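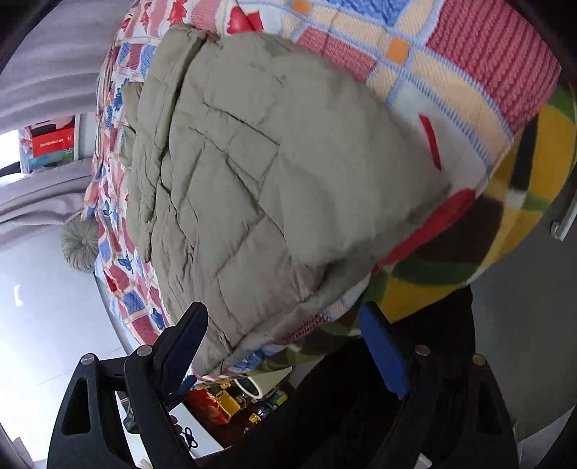
New house rules for home recording sessions land 30 Jul 2019

By Garnet Fehr

If you collect handling data in people's homes with a hand-held gripper, you have some reading to do. The Foneck group put out the new edition of its home session rules this morning, and I've been through the whole thing twice (with coffee, then with more coffee). It's short! The old one ran so long that most crews I know kept it in the van and never opened it. The new one has 11 rules, and I think most of them are good.

The big change is about soft things. Clothes, bedding, towels, anything that folds. Until now a crew could pick up a jacket any way they liked and call it a fold, so one operator's recordings looked nothing like the next one's. Rule 4 now says the operator has to state the start position of the item before the recording begins, and has to leave the bed or table under it the way the household keeps it. No swapping a busy bedspread for a plain sheet. I'm very happy about that one. I have watched crews strip a bed to get a nice clean background, and then everyone wonders why the robot gets lost the first time it meets a pattern.

Khanyisile Molefe, who led the rewrite, told me that padded clothes took up more of the group's time than anything else on the list. "A shirt is flat and it stays flat," she said. "A padded jacket fights back a little. You press one side and the other side comes up, and people were cutting those bits out of their recordings. We want them left in." 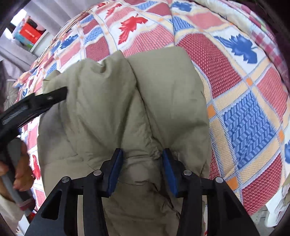
So that's Rule 5: no trimming the awkward parts. If the cloth bunches or slips, the take stays whole and gets a note. You can still throw out a take if the operator has to stop for a safety reason, but the reason goes in the log, and the log goes in with the rest of the recordings. Some outfits will grumble. Nellow has already said it wants more time to change its labeling tools, and I get that, it's a real chunk of work for a small team.

Then there's the part for the households, which I'd honestly like to see printed on a card and handed over at the door. The person living there can ask for any shelf, box or label to be kept out of the recordings, before or after the session, and they don't have to say why. After a session they have seven days to change their mind. Hands are fine to record, faces are not, and rings or tattoos count as personal details if the person says they do. Under the old rules that last bit was left to the crew – not great, in my opinion.

A few smaller things I marked as I went:

Finger pads get wiped down between homes and checked for wear before each session. Loose pads were the most common fault in the trial.

Pinch points on the linkage have to be shown to anybody else in the room who may reach in to help.

Light stays as it is. Curtains can be opened or closed, but the crew has to write down which.

Food and medicine are moved only by the household.

The trial I mentioned took in 711 sessions, run by crews from Orken and Melnyk, and Molefe says the wording of Rule 5 changed four times along the way. I asked if the group plans to check up on anyone. For now it's a self-check form, worth up to 100 points, and crews send it in with their first batch. Spot visits are being talked about for November, but there's no budget line for them yet, so I wouldn't hold my breath.

One gripe from me. The rules say nothing on how long a single session can go, and holding one of those grippers at arm's length over a bed gets old fast. My wrist has opinions! Molefe says comments are open to anyone who runs sessions or has hosted one, so I've sent mine in. The full text and the comment form are on the Foneck site, under Home Sessions.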